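坦康布社区中心旧织物整理活动进入分拣阶段

本报讯 坦康布(Tuncombe)社区中心旧织物整理活动自十一月启动以来进展平稳，目前已进入分拣与登记阶段。据中心公布的情况，截至本周二，活动共收到居民送交的各类织物352件，其中床品、桌布及窗帘占多数，另有毛巾、围巾和零散布料。

本次活动由坦康布社区中心主办，科登（Kodon）家居服务社协办，面向文利（Venley）片区住户开放。送交的织物须事先清洗并晾干，由接收台登记后送入二楼整理室。整理室内设浅色大桌，布料在桌面上逐件摊开，检查有无破损、污渍和脱线，再按用途和尺寸归类。

活动负责人苏哈·阿布·贾乌德（Suha Abou Jaoude）介绍，分拣工作的主要难点在于大件布料。“桌布和床单折叠存放时间较长，褶皱较深，摊平以后才能看清边角的情况。我们要求每件至少检查正反两面，小块布料与大件分开登记，避免混放。”她表示，整理室每日上午九时开放，下午四时停止接收，当日未检完的织物留待次日继续处理。 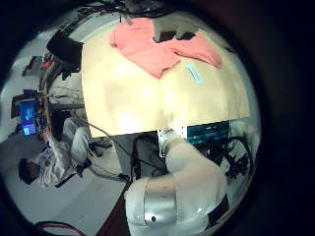
整理室桌面上的粉色布料与灰色织物。

按照活动安排，检查合格的织物分为三类：可直接使用的，折叠后装箱；需要缝补的，转交缝纫小组；不宜继续使用的，裁成擦拭用布或交回收点处理。目前已有80件完成折叠装箱，54件转入缝补环节，其余仍在检查之中。

缝纫小组由伊萨·尼姆里（Issa Nimri）负责。他说，送来缝补的织物以边缘脱线和小面积破口为主，棉质桌布较易修复，部分薄料须加衬布后再行缝合。小组现有缝纫机3台，所需线材和衬布由陈氏（Chan）布行提供。对颜色特殊的布料，小组将先行配线，再确定缝补顺序。

中心同时提醒住户，送交织物前应清空口袋和被套夹层，取下别针、挂钩等硬质配件，并在袋外注明物品种类。羽绒制品、床垫及地毯不在本次接收范围之内。住户如需取回已送交的物品，可凭登记单到接收台办理，已裁剪或已缝补的织物除外。

整理完成的织物将优先供中心活动室和片区临时住所使用，余量在中心一楼大厅开放领取，每户限领两件。领取时间及登记办法另行通知，届时在中心公告栏张贴。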